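Beddoe Wrist Recording Kit

Ships assembled | Built to order | Made by Corkoline

The Beddoe kit turns a small arm into a station for recording demonstrations. An operator drives the arm through a task, the wrist camera and the joint readings are logged together, and each attempt is saved as one episode that can go straight into training. It is meant for labs and shops that want a few good tasks recorded well on an ordinary bench.

What's in the box

Gripper body with two red plastic fingers, channel profile
Black textured finger pads, fitted, plus 4 spare sets
Wrist camera on a fixed bracket, focused at the factory
Leader handle with trigger
Camera and gripper cables, 254 cm
Dark gray woven bench mat
Plallora recording software, license included

The arm is sold separately. A list of arms we have mounted the kit on is on the Fit page. If yours isn't there, send us the flange drawing and we'll tell you whether the standard plate will work.

Gripper and pads

The jaw opens to 80 mm and closes parallel. Most customers work well under that. Small gears, washers, bushings and short shafts are the parts we get asked about most, and the pads were chosen with them in mind. The surface is coarse enough to hold on gear teeth and on turned faces that have very little to grab.

Pads wear. The edge goes first and starts to crumble, and a few grains will end up on the mat. This doesn't matter much for grip, but change both pads at the same time so the two sides stay even. They peel off with a fingernail. Clean the finger with alcohol and let it dry before putting on the new one. Log the change in Plallora (Station > Notes) so you can find the episodes on either side of it later.

The fingers are red on purpose. They stand out from bare metal and from the mat, and you can tell at a glance during review whether the camera has been knocked. If the fingertips have moved in the picture compared with your first session, stop and run the bracket check.

Camera

The camera looks down past the fingers at the work. Focus is locked for the distance between the fingertips and the mat. Exposure is also locked once you start a session. Shiny parts will still throw highlights, and we recommend leaving some of that in. Move the lamp between batches and record a portion of your episodes with the part turned to a different angle. A set recorded under one lamp in one position tends to train a policy that only works under that lamp.

Recording a task in Plallora

1. Name the task and write one sentence saying when it counts as done.
2. Put the parts out. Don't line them up the same way each time.
3. Pull the trigger on the handle to start. The episode clock starts with it.
4. Do the task at a steady pace. Pauses are fine, but trim long ones in review.
5. Press the side button and mark the attempt good, bad or unsure.

Keep the bad ones. Plallora stores them in their own folder and leaves them out of the training export unless you tick the box. Grasps that slip, or that close on a tooth tip and tilt the part, are useful when you are training a success checker.

Leave other parts on the mat if they will be there in real use. A gear next to a larger disc or plate is a different problem from a gear by itself, and the arm has to learn to leave the other piece alone.

Notes from a user

Emiko Murakami set up the kit at Trikik, where they sort and place small machined parts. Her first task was picking a spur gear up from the flat. "We recorded 254 episodes before we trained anything, and threw out the early ones because two of us were driving and we closed the gripper in different places. After that we agreed on the middle of the gear and it went a lot faster. I'd tell people to settle that on paper first."

She also asked for a shorter trigger pull. All kits built since December have it, and the spring can be swapped into older handles.

Questions we get

Can I use my own mat? Yes. Choose something with a matte weave that doesn't slide. Glossy mats reflect the fingers.

Does it work with two arms? Plallora records two stations on one clock. You need a second kit and the sync cable.

What format is the export? One folder per episode, with video, a table of joint and gripper values, and a text file holding the task name and the mark.

Can I replace the fingers? Yes, two screws each. Printable files for longer and narrower fingers are on the Downloads page. Run the bracket check after any finger change.

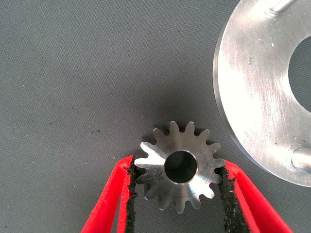

Spare pads are sold in packs of 4 sets and fit every version of the Beddoe gripper. Replacement mats, handle springs and the sync cable are listed under Parts. For orders of more than one station, write to us before you check out and we will pack the cables to suit your bench layout.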